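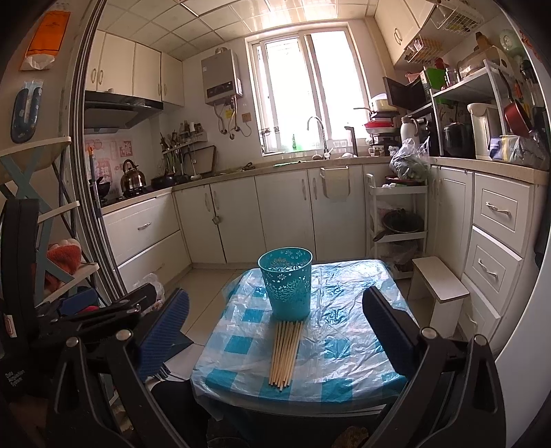 Ticket: Kitchen table, plastic cover will not lie flat
Opened by Mei Villanueva, Monday, 7:40 a.m. Status at opening: annoyed. The clear cover I ordered from Zukitz came folded into a packet the size of a paperback and has been trying to return to that shape ever since. It is on the small table, over the blue-and-white checkered cloth, and it is crinkled from one end to the other. The teal basket and the chopsticks are on top of it and have made no impression. Chopsticks roll. Soup bowls lean. Please advise.

Comment, Chiến Mai, 8:15 a.m.
Have you tried taking it off and putting it on again?

Comment, Mei Villanueva, 8:22 a.m.
Yes. I also turned it over. The creases now point the other way.

Comment, Chiến Mai, 12:05 p.m.
The leaflet says to leave it 2 days under "household weight." I read this as dictionaries. Do not use the kettle, and do not use the iron, whatever your aunt says about the iron.

Comment, Mei Villanueva, Wednesday, 6 p.m.
Dictionaries removed. Middle is better. Corners are worse, and one of them now stands up and waves when the window is open. Ate dinner on the couch.

Comment, Chiến Mai, 6:30 p.m.
Try the hair dryer on low, from the cloth side, then smooth it with a towel. Start in the middle and work out. Five minutes a corner, and keep it moving or you'll have a second ticket.

Comment, Mei Villanueva, 8:50 p.m.
Did three corners. They are flat, or flat enough for soup. The fourth is the one by the wall and I have decided it is decorative. Chopsticks stay where I put them. The checks underneath have gone slightly crooked, which I noticed only after everything was back on the table.

Status changed to: Resolved, with one corner outstanding.

Comment, Chiến Mai, 9:02 p.m.
Next time buy it on a roll. Carier sells it by the yard.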